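Tendari grippers: your questions about the home trial

Which grippers are we comparing?

Two hand-held ones, the Vidal and the Sundance. Both are held and squeezed by the person using them, and both carry their own camera, so what we end up with is a record of how a real pair of hands goes about a household job. We had hoped to include a third, but its spare parts won't reach us until November, and we didn't want to keep everybody waiting.

Who is running it?

Cristóbal Rivadeneira looks after the hardware and Perrine Hoarau looks after the people, which means she is the one who will ring you, send you your box and cheer you on when your wrist gets tired. We are a small group at Gosatau and you are very welcome to write to either of us.

How many homes are taking part?

There are 21 at the moment. Each home gets both grippers, one after the other, and does the same jobs with each.

Do I need any experience?

None at all! Most people feel terribly clumsy for the first few minutes and then find they have stopped thinking about it. Please don't practise for days beforehand – we are just as interested in how you get on at the start.

Why so much folding?

Clothes are a very good test of a finger pad. A cup keeps its shape whatever you do to it, while a jumper slides, bunches up and gives you one layer when you wanted two. Thick hems and ribbed cuffs are usually the easiest places to get hold of, so do begin there if you're stuck, and then try a thin flat bit in the middle so that we can compare the two. We ask for 65 folds with each gripper, spread over as many evenings as you like.
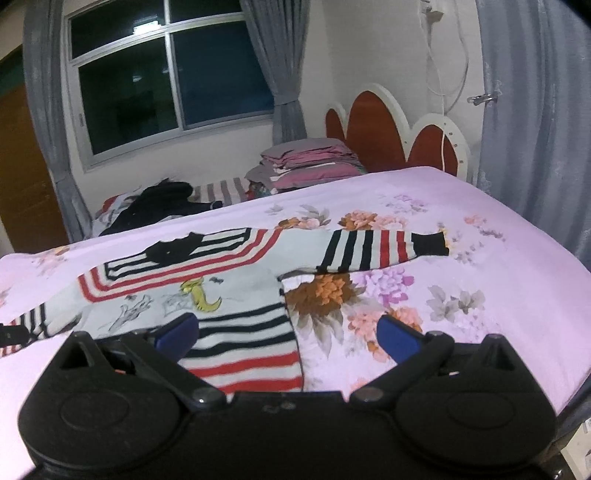
Patterned things are more than welcome, by the way. Cristóbal is keen to know how each camera copes with stripes and flowers together, and a plain shirt on a plain sheet doesn't tell him very much.

Can I do it after dark?

Yes, with the main light on. Try to keep the same lamps on for both grippers, and make a note if you change a bulb.

What if a pad comes loose?

Stop, pop it back on if it goes easily, and write to Perrine if it doesn't. We have had 17 loose pads so far out of almost 500 sessions, so you will be in good company.

When do I send everything back?

Use the label in the lid of the box once both sets are finished. The charger goes back too, please.

Page last updated 2022-10-30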